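Equipment planning, bin picking line: second progress report
Tue 15 September
Prepared by Teodoro Pastor for the Skolell equipment fund

Where we stand

You asked in the last round whether we are ready to release the second part of the grant, which was set aside for buying a complete picking cell. My answer is no, or not yet. We have spent less than planned, we have learned more than I expected about what we should be asking suppliers, and I still can't tell you that the thing will pay for itself.

The two offers on the table are from Nikavum and Orozco. Both arrived in good time and both are well put together. Neither answers the question we put first on the list, which was what happens to the pick rate when parts lie against a wall or on top of each other. Nikavum sent a brochure figure. Orozco sent a film of a very tidy bin.

What the money has gone on

Of the first instalment we have used 53 per cent. Most of that is bench time and a small amount of metalwork for gripper fingers. We have not bought an arm and I don't propose to until the trials say which size we need. A big arm is pleasant to have and takes up floor for ever. It also brings guarding, a heavier stand and a larger service contract, and those three lines were missing from the original budget altogether. I should have caught that in the spring.

The clamps, tape and bins came out of general stores and are not charged to the project.

Bench trials

The trials use coloured blocks in a grey bin. I know they are not our parts. They are cheap, they don't mind being dropped, and a red block on a grey floor gives the vision side an easy start. If the cell struggles with those, I don't need to hear about castings.

We have logged 602 attempts so far. I am not giving a success rate in this report, as we changed the finger shape part way through and the two halves can't fairly be added together. The November report will have a figure from one finger and one set of settings, or it will say that we failed to get one.

What I can report is where the time goes. Open floor in the middle of the bin gives us little trouble. Blocks lying close to each other are another matter, because the finger needs room beside the one it is after, and the sloping walls take away some of the approach on every side. Recovering from a missed pick takes 20 seconds as things are set now. Both suppliers leave recovery out of their cycle times. I have asked each of them to put it in.

Cable routing also deserves a line in the budget. Cables running along the outside of the arm and looping at the wrist are fine for a bench. On a line running two shifts I would expect them to be a wear item, and Orozco prices a dress pack as an extra while Nikavum doesn't mention one. 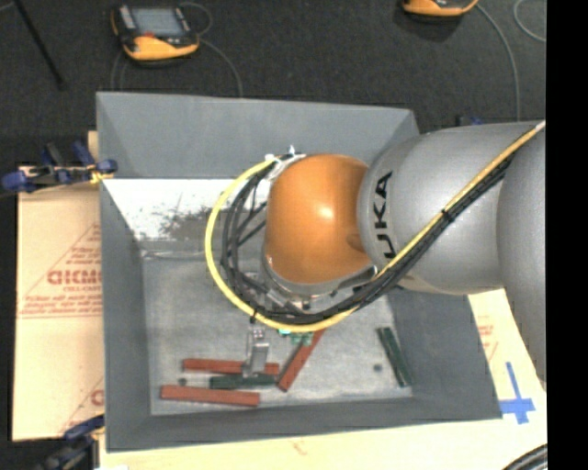

Points against the purchase as it was first drawn up

1. The saving was worked out on the cell replacing one full post. Someone will still have to fill bins, clear jams and deal with whatever the arm leaves behind. I would count on half a post at best, and I would like that written into the case before anyone signs.

2. The Gelar software licence renews every year. The first case treated it as a single payment.

3. Training was put down as two days. Our own people needed longer than that to be comfortable with the controller, and they had someone sitting next to them.

4. Spare fingers. We are making our own for now. A supplier's fingers will cost more, and neither offer gives a price for them.

5. Floor space. The corner marked on the plan is 55 centimetres too short once guarding is included. Either the racking moves or the cell does, and moving the racking has not been costed.

Points in favour

The repeat work in picking is dull and hard on the wrists, and we have trouble keeping people on it. That was true when we applied and it still is. The bench work has also gone more smoothly than I had feared. Setting up a new bin now takes a morning. I remain unconvinced by the payback, but I no longer think the idea is foolish.

What we ask of you

Please hold the second instalment until the November report. We would also like your agreement to move the unspent travel line, which was for visits to supplier showrooms, into bench time. I have seen enough showrooms. A week with our own parts in the bin would be worth more, and either supplier is welcome to come and watch.

Next steps

Both suppliers have been sent the same short list: cycle time including recovery, dress pack, spare fingers, yearly licence cost, and service call-out. Replies are due before the end of the month. Trials with real parts start once the blocks have given us one clean run on unchanged settings. The racking will be measured and priced in the same period, and the revised budget will come to you with the November report.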